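3.2 Transcription and place names

The Laka collection consists of household account books kept between the two wars by families in and near the market town of Dulolska. The regional archive scanned 203 of them before our project began, and the scans were our starting point. Most of the books are written in pencil. Many were kept by more than one person, and the change of hand is often the only sign that a new year has started.

We transcribed the books by hand. An early trial with handwriting recognition gave usable text for the printed column heads and very little else, and correcting its output took longer than typing from the page. Each book was typed once and then checked against the scan by a second reader. Where the two readers disagreed, both readings were kept in the file and marked as uncertain. We did not try to settle these cases by majority, as a later user who knows the families may be able to read what we could not.

Place names caused the most trouble. The same village can appear under 8 spellings in a single book, and several villages share a name with a farm or a mill. We built a small gazetteer in Hovono, the editing tool used for the rest of the project, and linked each spelling to one entry only when the entry next to it (a fare, a toll, a delivery) made the match reasonable. This left 71 names with no match. They are listed in the appendix in the form in which they were written.

Dates were simpler. Where a book gives only a weekday or a feast day, we recorded that and added no calendar date. The exception is the Şimşekoğlu ledger, whose owner noted the price of flour every morning and can be dated closely from the town's market records.

3.3 Entries for cloth and clothing

Cloth is the largest group of purchases after food. The books name it by use, by color or by the shop it came from, and seldom by fiber.

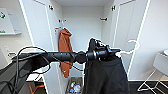
Figure 4. Dark gray garment held at its upper edge by a black gripper.

We therefore coded these entries at two levels. The first records the words on the page with no change. The second assigns a broad class — outer clothing, underclothing, bedding, uncut cloth, or unclear — and is the level used for the counts in Section 4. Mending is coded apart from buying, even where a single sum covers both, and in those cases the sum is attached to the mending entry and flagged. Some 40 entries could not be placed in any class because the key word was illegible. They remain in the data set as "unclear" and are left out of the tables.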